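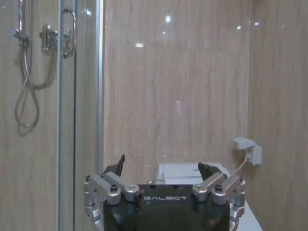 Gripper in the bathroom, shower side on the left, toilet behind.

Filed under: Equipment & Trials > Cleaning
7 replies | 0 shares

Hi all,

Quick one between jobs, sorry for typos. Several of you asked what the Pluto restroom service from Kettle is like before the price goes up in October. We have it on trial at Tisstead. Short version: interesting, not signing yet.

What you get. Arm and gripper, their Pluto software on top, setup visit, phone support. Quote was 2256 a month for us, one unit, no minimum on rooms. Drops to 2000 if you take a full year. Consumables are extra, and so is the second setup visit if you move it to another building. Read that part of the contract twice, I missed it first time round.

Bathroom work only so far. Toilets first, then they want to move on to shower doors and handles. I asked about sinks and got a vague answer. Mirrors are "on the list".

Things I like
- two-finger gripper, simple, you can see all the bolts and joints. Our maintenance people wanted something they could look at without taking a cover off
- task list is plain words, no programing
- stop button is big and where you'd want it

Things I don't
- glossy walls. Ours throw back every ceiling light and I want Kettle to put in writing that this is covered. They say fine. Not in the contract though
- the linkages have a lot of corners. Somebody has to wipe those down and it's going to be us
- anything thin lying around, cables, hoses. Our shower hose hangs in big loops and I'd want to know what the rule is there before leaving it alone in a room

Toilet seats are the job most of you will care about, so more of that: 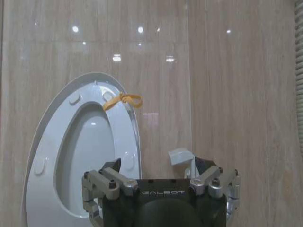

Makov wrote:
> We looked at Pluto last year and passed on it. Demo was good but
> they would not tell us who pays for a cracked seat or hinge. Has
> that changed? Also does the monthly price cover 100 rooms or is
> there a cap, our rep gave two different answers in the same call.
> Not against it, would just like to see somebody else's paperwork
> before we go round again.

Seats: yes changed, sort of. They pay for breakage during the trial. After that it's capped per year and the cap is low. Ask for the long version of the terms, the short PDF leaves it out completely.

Rooms: no cap on ours. But support hours are capped, so in practice a site with 100 rooms would burn through them fast. Maybe that's where your two answers came from.

Also worth asking about different seat shapes. Ours are the long oval kind. If you have a mix get them to list every model in the quote, otherwise each new one is a "configuration" and gets billed.
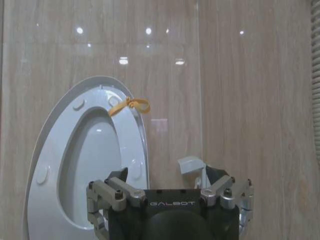 Lid and seat both up, fingertips open. Tisstead trial.

Still waiting on: written answer about the walls, spare fingertip price, whether we can pause the service over the summer shutdown. Will post when I have them. If anyone has gotten Kettle to move on the 2256 without the year commitment please reply to list and not just to me, a few of us are negotating at the same time.

Can forward the long terms, just ask. Gotta run.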